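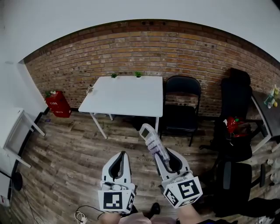 I have come round to the view that most small rooms have too little on the floor and too much on the walls. The usual advice runs the other way. Clear the floor, put up shelves, and the room will look bigger. I followed it for years in a flat in Gutmont and ended up with 18 brackets in the plaster and a room that felt like the inside of a cupboard.

A room needs one good wall and the sense to leave it alone. Brick is the easiest case. If you have a brick wall, and better still one that curves, you have already got your decoration. Put a plain white table in front of it, something with thin legs so the bricks carry on underneath, and stop there. Two small plants towards the back edge are enough. A little figurine at one end if you must. The temptation is to hang a picture over the table, and I would resist it, as the picture will always lose.

Réka Mészáros, who rents out furnished rooms in Flerkden, disagrees with me on this. She says tenants see a bare wall and think the landlord has run out of money. She may be right about tenants. I still think she spends too much on frames.

The floor is a different matter. People treat it as a place where things have gone wrong, so a box on the floor is a box that has not been put away. I don't see why. A red box leaning at the foot of a brick wall, with a plant on top so tiny you could miss it, does more for a room than the same box on a shelf. It gives the eye somewhere to go below table height. It also costs nothing to move when you get tired of it.

Wood-look planks help. They come in mixed browns and greys, they don't show every crumb, and they suit a worn sort of room. I was snobbish about them until I paid to have real boards sanded.

I do draw a line at cables. A knot of black and white leads in a corner isn't character, and no amount of greenery will make up for it. Shoes I am softer on. One shoe out in the middle of a room looks like somebody lives there, though I would want to know about the other one.

White cabinets with glass fronts are the hard part. They are sold as light and airy, and with nothing in them they are. Then you fill them. My own has six good glasses in it, plus a stack of instruction leaflets and a torch, all on show to every visitor. If I were buying again I would take a solid door — or keep the glass one and own less, a thing I have promised to do every October since we moved in.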